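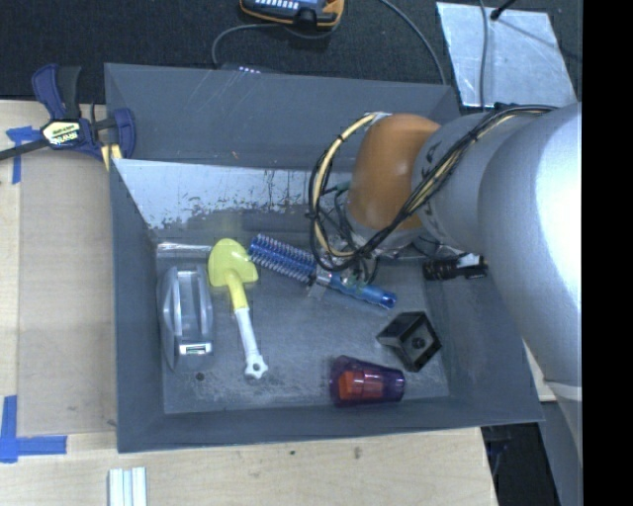
How to Empty a Catch-All Bin (and Keep It Mostly Empty)

June 12, 2020

Every household has a bin. It was bought for something respectable, like winter boots or potting soil, and within a month it had a hairbrush in it. Mine is a big gray one with sloping sides, and it has been scraped up by years of stuff going in and, less often, coming out.

I have emptied it more times than I'd like to admit. The method below takes about 15 minutes if you don't stop to read old receipts. You will stop to read old receipts.

What you need

A table you can clear completely. A damp cloth and a dry one. Dish soap. A trash bag, a paper bag for giveaways, and a marker. You do not need a label maker. I own a Lutar label maker and its main contribution has been to live in the bin.

Step 1. Get the bin up on the table

Sorting on the floor feels efficient until you try to stand up. Put the bin at waist height and work from one side. Wide bins with slanted walls are easy to reach into but everything slides to the middle, so give it a shake to spread things out before you start.

Step 2. Take things out one at a time

Dumping is tempting. Dumping gives you the same mess on a larger surface, plus whatever rolls under the stove. Pick up one item, decide, put it down somewhere else. A scoop, a hairbrush and a purple tumbler have no business being in the same container, and you can usually say where each one goes before it has left your hand.

If you can't say, set it to the side and keep moving.

Step 3. Sort by room

People like to sort by category, and then they have a pile called "plastic." Sort by where the thing will sleep tonight:

Bathroom: brushes, combs, travel bottles.
Kitchen: tumblers, lids, anything that touches food.
Garage or yard: scoops, trowels, sand toys if August is still ahead of you.
Desk: small boxes, chargers, dead pens you believe in.
Unknown: see Step 5.

Small open boxes deserve a second look. An empty one can go straight back into the bin later as a divider, which saves you the trip to Fatadmont Home for a set of four that won't fit anyway.

Step 4. Clean what needs it

Round hairbrushes are the worst of it. Slide the tail of a comb under the hair, lift, and cut along the barrel with small scissors. Then swish the bristles in warm soapy water and lay the brush bristle side down on a towel. Don't soak it — water gets into the handle and comes back out for days.

Tumblers get washed by hand until you know whether they can take the dishwasher. Plastic scoops can be rinsed, and it's worth poking out the hanging hole in the handle if yours has one, as that is where the old sand goes to retire.

Step 5. Deal with the unknowns

There will be a gray plastic object. It will have ridges and perhaps a little window, and it will look like it belongs to something expensive. Write the month on a piece of tape, stick it on, and give it until August. If nothing in the house has stopped working by then, let it go. I kept a Horgan part for years on this principle, without the tape, and it was the cap to a lamp I had already given away.

Step 6. Wipe the bin

Soap, damp cloth, corners last. Scratches are permanent and you should make your peace with them. Pale scuffs on dark plastic will fade a little with a melamine sponge, but the sponge leaves a dull patch of its own, so test it low on a wall first.

Step 7. Put the bin back with a job

One job. Write it on tape and put the tape on the rim. Mine says VELLAR, after the box of picnic things that used to live in it, and I've left it because it confuses visitors out of adding to the pile. An empty bin with no job fills up again in a week or so.

Filed under: Tidying, Bins

47 shares · 4 comments

Search this site Go

Contact · © 2020 · Back to top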